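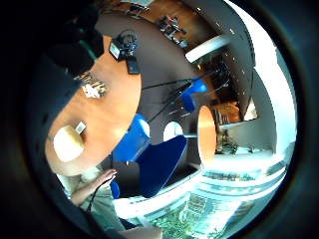
木桌、蓝椅子和地上的线缆，窗外是对面的楼。

“你先别问机器人多少钱，先问线够不够长。”Joltau公司负责设备预算的人坐下来，第一句话就是这个。她管这笔钱管了两年，说自己已经练出一种本事：听见“顺便再买一个”，能在对方说完之前把表格合上。

Joltau在Irnport租了半层楼，做手持夹爪的数据采集，项目代号Uso。今年的申请单上最初写着8套夹爪、一条机械臂和一批备件。机械臂最先被划掉。“大家都很伤心，好像我退了谁家的狗。”她说，“可是臂买回来，没有数据喂它，它就是一件很贵的衣帽架。”

省下来的钱去了哪里？她翻开本子，念得很慢。镜头保护片，单价471元，采购时没人愿意讨论，用起来人人都来领。线缆和转接头，单价低到不好意思单独列一行，加起来却让财务打了两次电话。还有桌子。工程师想要可升降的实验台，她批了普通木桌，理由是采集的人家里也是普通木桌。“机器人将来要去的地方，不会有人专门给它配实验台。”

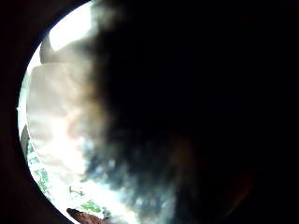 采集途中，手挡在镜头前，左侧露出绿色印刷图案。

说到采集本身，她承认预算表里最难写的一栏叫“废片”。手一抬，镜头前就只剩一团黑，这样的片段也要占硬盘，也要有人看过才能删。供应商Tak给的方案里没有这一项，按方案算，每一分钟录像都是有用的。“我很羡慕他们那边的手。”

她后来自己加了一行，写的是存储和筛选工时，第一版报上去被退回，批注问“能否通过提高操作水平解决”。她回了两个字：“您来。”第二版通过了。

至于夹爪，最后买了5套，每套1,620元的校准服务另算。Tak的销售建议一次签三年，送一年延保，她签了一年。问她是不是担心产品更新太快，她说主要是担心自己三年后还得解释这份合同。剩下3套的钱留在账上，等头一批数据出来再定。有人提议拿去换椅子，她没有同意，也没有把这条从会议纪要里删掉。
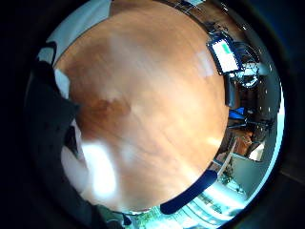 近看木桌桌面，右上方有一块屏幕和缠在一起的线。

给准备买第一批设备的团队提点建议？她想了想，说先借一套，用满一个星期，星期六也用。星期六最容易看出问题：负责充电的人不在，会修接头的人不接电话，备用电池锁在谁的抽屉里成了公司最高机密。那一周里缺什么，就是采购单的前半页。

后半页呢？“后半页是老板想要的东西。”她说，“那部分用铅笔写。”

采访快结束时，她收到一条消息，有人申请再买一批扎带，总价745元。她看了很久，问对方打算扎什么。对方回了一张照片，地上全是线。

她批了。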